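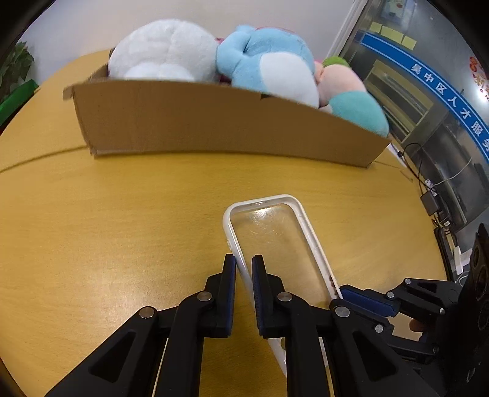 Stuffed animals in their box on the round table.

I passed the Ashworth network support exam in December, on my second try. A few people have asked how I studied and whether it was worth the money, so I'm putting it all in one post.

Some background first. I work the front desk at a dental supply company in Grutbridge. Over the years I became the person who gets called when the printer drops off the network or someone can't log in. It was never in my job description. Last summer our outside IT company stopped doing office visits, and my manager asked if I would take on more of it for a small raise. I said yes and then went home and looked up what I had agreed to.

The class I took was the evening one at the Cleton adult education center. Eleri Kemeys teaches it. She earned her first certification at fifteen, and the local paper ran a story on her back then. A copy of it hangs in the hallway there, next to the fire exit map. She doesn't bring it up. When one of the other students asked her about it, she said she had mostly memorized things at that age and learned what they meant later, on the job. I found that encouraging, since I was doing the same thing a good deal older.

The class ran four months. The first weeks were hardware and cabling, which I liked. I can crimp a cable end now and it usually passes the tester. After that came addressing and subnets, and I was lost for most of it. What helped was doing the math on paper, by hand, every morning before work. I did one problem with my coffee and checked it at lunch. By the fifth week or so I could do them without looking at the chart.

For practice questions I used the Fukeck question bank. It has more than 500 questions and you can sort them by topic. The explanations are uneven. The ones on wireless are good, and the ones on routing sometimes just repeat the answer in longer words. The app also logs you out if you leave it alone for a few minutes, and you lose your place. I got in the habit of writing the question number on my hand.

The exam fee is $189 each time, and there's no discount for a retake. I failed the first one. I ran out of time because the lab simulations come at the beginning and I spent far too long on them. Eleri told me afterward to skip the simulations, do all the multiple choice, and come back. I had probably heard her say that in class and not written it down. The second time I did it her way and finished with a little time left to check my answers.

The testing room in Cleton is fine but cold. Bring a sweater with no pockets, or they'll make you turn the pockets out each time you go in. They give you a small whiteboard and one marker. Ask to try the marker before you sit down. Mine was nearly dry the first time.

As for whether it was worth it: I paid for two exams, the class, and three months of the question bank. The raise covers that by spring. My employer paid back the class but not the exams, and I should have asked about that before I signed up. If your boss is the one suggesting it, get the amount in an email.

I also understand what I'm doing better than I did. We had an outage a couple of weeks ago and I worked through it in order, starting at the wall jack, where before I would have restarted everything and hoped. It was a bad port on the switch. I moved the cable and put tape over the old port.

The certification is good for three years and then you have to renew it. I haven't looked into how that works yet. I kept my notes on subnets, and if anyone local wants a copy, leave a comment and I'll scan them. My handwriting is small.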